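FOR IMMEDIATE RELEASE

Odine teaches a two-armed robot to handle laundry by letting it learn from its own second tries

Hi, I'm Marianna Wróbel, and I run the household manipulation group at Odine. Usually somebody else writes our releases and I get to cross out the adjectives. This time I asked to write it myself, because I've been living with this washing machine since October and I have opinions!

So, the news first. We're releasing a training method called Durania, along with the 916 demonstrations we used to build it. Durania is a way of teaching a robot long, fiddly household jobs by paying special attention to the moments when a human operator fumbles, backs up and tries again. Most people who collect this kind of data throw those moments away. We used to do it too (I deleted a whole Monday of them once, and I'm still sorry about it).

The job we picked was laundry: getting soft things between a basket and a front-loading washer with two arms and a plain two-finger gripper on each. No special hands, no suction, no sewn-in tags to help the cameras. We wanted cloth, fleece and stuffed toys, since those are the things that change shape the second you touch them.
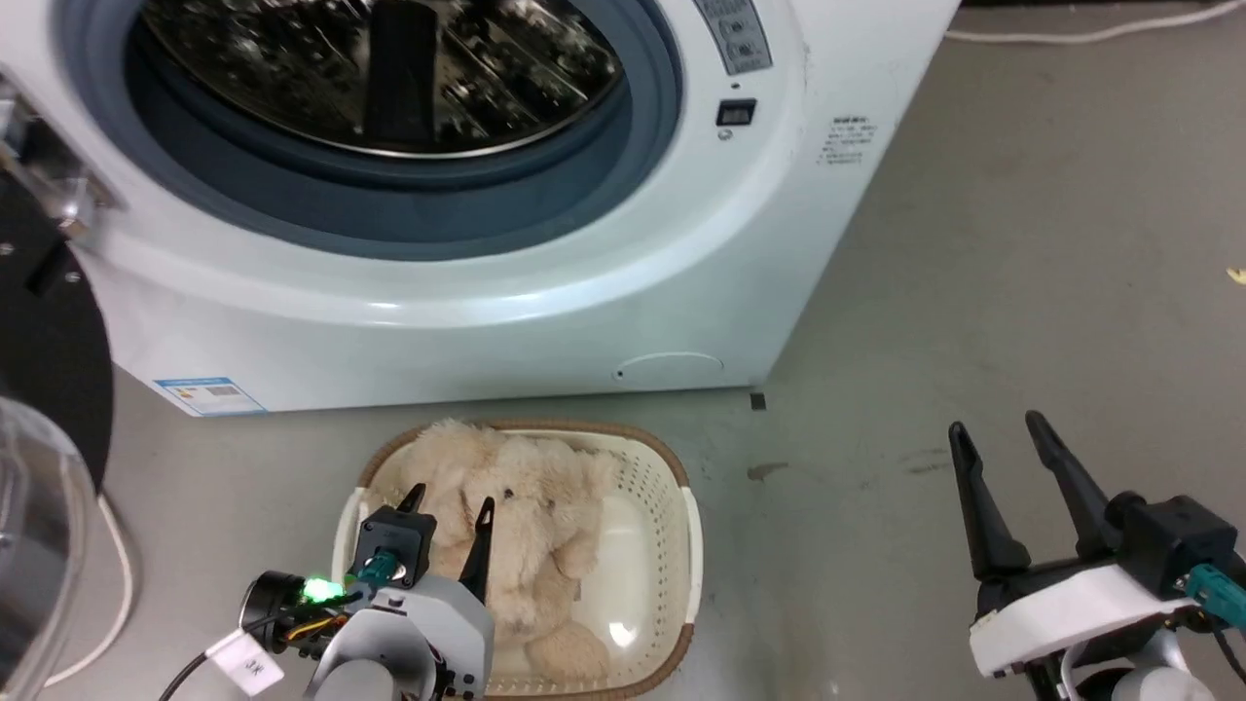

The robot's left gripper over a plush teddy bear in the laundry basket, with the washer just beyond it.

What makes laundry hard for a robot is that you can't write down where the object is. A mug has a handle and the handle stays put. A fleece has forty possible corners and most of them are lies — you grab what looks like a sleeve and you get lining. People deal with this all day long without noticing. We pinch, feel that we've got too little, let go, pinch again a bit lower. Our operators do the same thing through the robot, and those little corrections turned out to be the richest part of the recordings.

Durania finds them by looking for places where a gripper opens and closes again soon after without anything else in the task moving forward. It marks the stretch just before, the correction itself, and the stretch just after. Then in training it shows the policy the correction more often and the original mistake less often. That's pretty much the whole idea, and I can explain it to my mother, which I can't say for the last three things I worked on.

Eugeniusz Walczak wrote the first version over a weekend and it was terrible. It flagged every pause, including the ones where Eugeniusz himself had stopped to drink his tea. Irena Chmielewska rewrote the part that decides what counts as "moving forward," and after that things got interesting pretty fast.
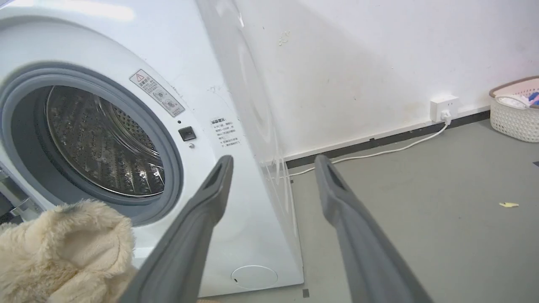
We also leaned a lot on the small cameras down at the grippers. From the head of the robot you get a good overview of the work, but your own arm has a nasty way of blocking the exact spot you care about. The close-up view fills that in, and in our tests the retry training helped most when the policy had both. Take the close view away and it would correct, sure, just in the wrong direction.

Now the result. We ran 630 evaluation attempts, split evenly between Durania and the same policy trained the ordinary way on the same recordings. Durania finished the full transfer more often, by 23 percentage points. I'd like that number to be bigger, and I'm still very happy with it — we didn't add a single minute of new data to get it! We only changed how often the robot got to see which parts. 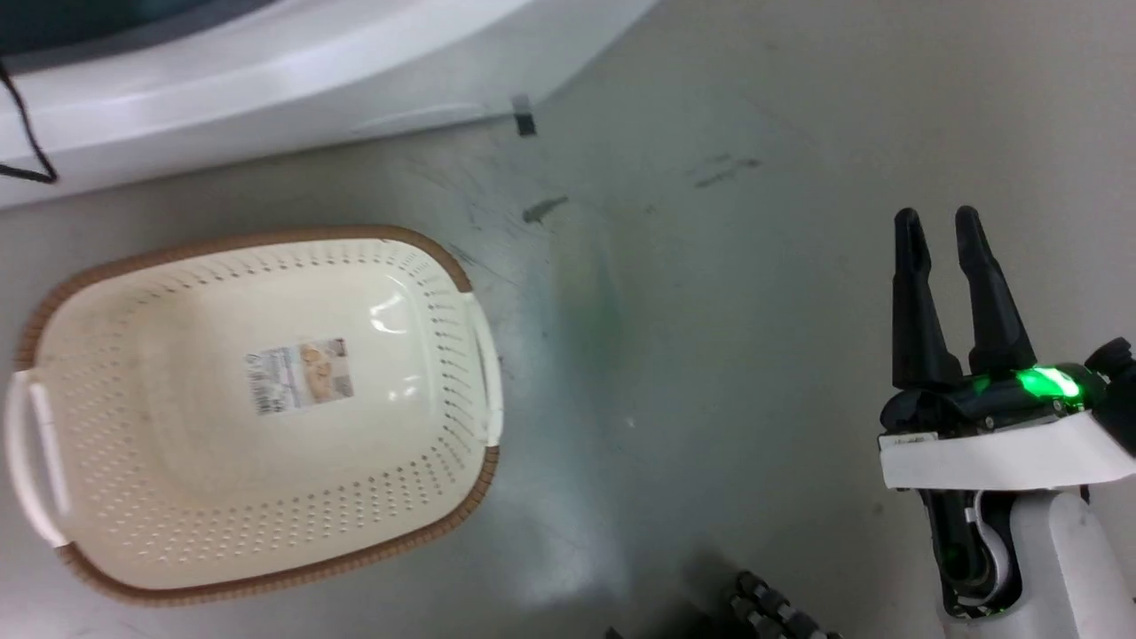
Empty basket with the right gripper open beside it.

It does still fail, and I'd like you to hear that from me before you hear it from a reviewer. The door gasket is the big one. Thin fabric gets tucked into the rubber fold and the policy will happily tug at it from the same angle over and over. Very small items are a problem too, socks above all. And everything was tested on one washer in one room, so please don't read this as a promise about your laundry.

Jadwiga Brzozowska is working on the gasket problem now with our partners at Nijs, who are repeating the evaluation on their own setup. Nest Foulkes at Pistent is trying the same retry marking on a kitchen task with 12 operators, and I'm itching to see it, mostly because kitchens have hard objects and I'd bet the gain there is smaller. (Nest disagrees. There is a cake riding on this.)

The recordings, the marking code and the full table of evaluation attempts, failures included, are free for research use. If you're a reporter and want to watch the thing run, get in touch with the Odine press desk and ask for me. Mornings are best, before 11.

About Odine
Odine develops learning methods for robots that work with everyday objects in homes. The household manipulation group is led by Marianna Wróbel.

We use cookies to remember your settings and to see which pages get read. By continuing to browse you agree to our use of cookies. Accept all | Manage preferences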